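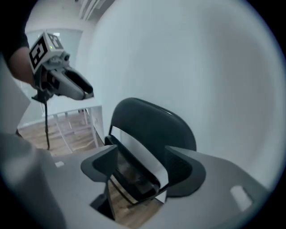 May a book borrowed at Dernari be returned at Didstead?

A book borrowed at either branch may be returned to either branch during opening hours, and the loan is closed on the day it is handed in at the desk.

From: Lensa Hadgu, Reader Services
To: Members' list, Demissie Library
Date: 26/08/2009
Subject: Re: Returns between branches, and reservations

Dear members,

The question set out at the top of this message has reached the desk at both branches many times over the summer, and it was put to the list again last week by a member whose message is copied at the end. I am replying to the whole list so that the same wording is available to everyone.

The rule changed in June. Before then, a book handed in at the other branch was sent back by van and the loan was closed only when it arrived. Members were in some cases charged for the days the book spent in transit. This was not fair to readers, and the charge no longer applies. Any member who paid such a charge after the change should write to me with their ticket number and the title of the book, and the sum will be refunded. It is not necessary to send the receipt.

Three kinds of item are still to be returned to the branch that lent them: maps, sheet music in sets, and anything on loan from another library. Maps do not travel well in the van boxes. Sets of music have to be checked part by part against the list held at the lending branch, and we have had several sets come back with a second violin part missing. Items from other libraries carry a pink slip inside the front cover, and the address on the slip is the one to go by.

The book drop in the outer wall at Didstead is emptied each morning before opening. A book put through it after closing time is treated as returned on the day before. There is no book drop at Dernari. Please do not leave books in the porch there, as several were spoiled by rain in June and the members concerned remained responsible for them.

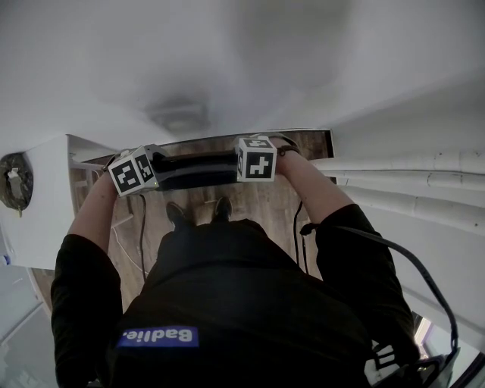 Photograph: Demissie Library, Didstead branch. All rights reserved.

Turning to reservations, the member asks why a book shown on the shelf at one branch cannot always be held for collection at the other. The Stornus catalogue is brought up to date overnight. A book shown as on the shelf at midday may have been borrowed at ten o'clock that morning, and the desk cannot promise it until someone has gone and looked. Once the book has been found, the member is told by post or by telephone, according to the choice made on the ticket form. It is then kept behind the desk for 15 days. If it has not been collected by the close of the last day it goes to the next reader on the list or back to the shelf.

Each member may have up to 3 reservations waiting at one time. Reservations for books not yet published count towards this number. We have been asked to raise the limit and have decided not to do so before the new year, when we shall have a full set of records under the present rules.

The charge for a reservation is unchanged. Members who hold a reading group ticket do not pay it.

I should also mention the local history boxes. The first 500 pamphlets have now been entered in the catalogue and may be requested in the ordinary way for use in the reading room at Didstead. They are not for loan. Requests made before noon are normally brought up the same afternoon. The remainder are still listed only on cards, and the cards may be seen on request at the desk. Pamphlets from the mill and railway series are the most used and are often already out with another reader, so it is wise to telephone before making a long journey.

Questions about this message may be sent to the list or to me directly. Questions about an individual ticket should not be sent to the list.

Yours faithfully,

Lensa Hadgu
Reader Services
Demissie Library

----- Earlier message -----
From: a member, Dernari branch
Subject: Returns between branches, and reservations

Dear all,

I borrowed 2 books at Dernari and was in Didstead for the dentist, so I handed them in there. The assistant was very helpful but was not certain whether my loan would be closed that day or when the van came. The printed leaflet says one thing and the notice by the stairs says another. Could we please have the correct position in writing?

I would also like to know why I could not reserve a gardening book which the catalogue said was on the shelf. I was told to ring back the next day.

With thanks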